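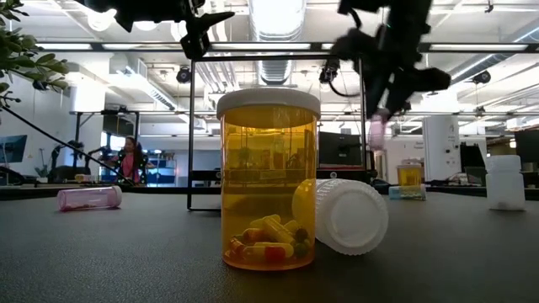 Irena Cieślak asked, on reading the first draft of these rules, why a robot should be held to a stricter standard with a pill bottle than a tired person at a kitchen table. We liked the question so much that we built this section on it. Our answer is that a person who picks up the wrong bottle usually gets a second look at the label before anything comes of it, and an arm only gets a second look if someone has written one into the task. Most of the Clurkine rules are attempts to write it in.

4.2 Rules for handling the containers

The rules were drawn up for small plastic containers of mixed shape and colour, handled on an open tabletop by arms with two-fingered grippers. Figure 3, at the head of this section, shows the kind of layout we mean: some bottles upright, others on their sides, one amber bottle with capsules in the bottom, and a small pink vial held at the fingertips of the right arm. Tidy rows would make the work far easier, and far less interesting! Medicines in real homes lie where they were put down, and a rule that only holds for tidy rows isn't worth much outside a test room.

Rule 1 covers identity. A container may be grasped on the strength of its colour and shape, but it may not be handed over on those grounds. Before a handover the system must have read a label or a tag, and must have logged what it read. During the trials at Sirnow we ran 200 handovers under this rule, and the log showed a missing or partial reading in 11 of them. In each case the arm put the container back and asked for help, exactly as the rule says it should. We were delighted with that. A refusal of this sort is scored as a correct outcome in Section 5, and we would encourage other groups to score it the same way – otherwise the fastest system always looks like the best one.

Rule 2 covers the grasp itself. The fingers close on the body of the container and never on the lid alone. Konrad Kołodziej pointed out that lids are often wider than the bodies below them, so a gripper coming straight down will meet the lid first whether we like it or not. The wording was changed in August to allow a first touch on the lid, provided that the lift is made from the body. Containers lying down are a separate case. They may be lifted as they lie, and need not be stood up first unless the task calls for it.

Rule 3 covers neighbours. If lifting one container moves another by more than a finger's width, the run is marked and the log is kept. The run doesn't have to stop. Earlier wording made it stop, and operators at Wusville soon found themselves resetting the table for every small nudge, which taught us a good deal about resetting tables and very little about medicines.

Rule 4 covers the view from the gripper. A camera at the wrist must be able to see the space between the fingers throughout the approach, and the caps of the containers nearest the target should be in view when the approach starts. Figure 4 gives such a view, with the two black fingers low on either side and a cluster of capped bottles on the tabletop between them, including one with a lavender-pink cap and a pale blue-tinted one with small blue contents. Caps near the lower edge are the ones to watch, as the view there is partly lost.
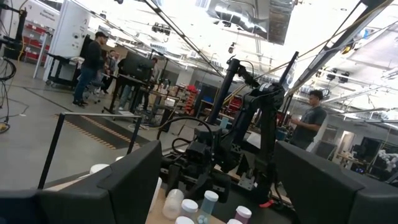
A wrist view alone doesn't meet the rule. The log must also hold a view from a fixed camera, started before the first movement and kept running until the arms have come to rest. The two records are then checked against each other by a person who did not run the trial. We tried this check on 33 runs with the Górecki form, a single sheet that asks for the target, the grasp, any contact with neighbours and the final resting place, in that order. Reviewers got quick at it surprisingly soon, and the sheet is given in full in Appendix B.

Rule 5 covers people. Anyone may stand beside an arm while a run is being prepared, but one named operator holds the stop control and has no other job until the run is over. Bystanders are told who that operator is. The draft let the operator type notes as well, and the change to a single job was the most popular one we made – the operators asked for it themselves.

Rules 1 and 5 are absolute. The other rules may be relaxed for a stated purpose, such as a study of crowded tables, if the paper or report says which rule was relaxed and for which runs. Version 2 of the rules, dated June 24, 2020, is the one used for all results in Section 5. Runs made under the earlier wording of Rule 3 are reported separately there, and we have not tried to convert them.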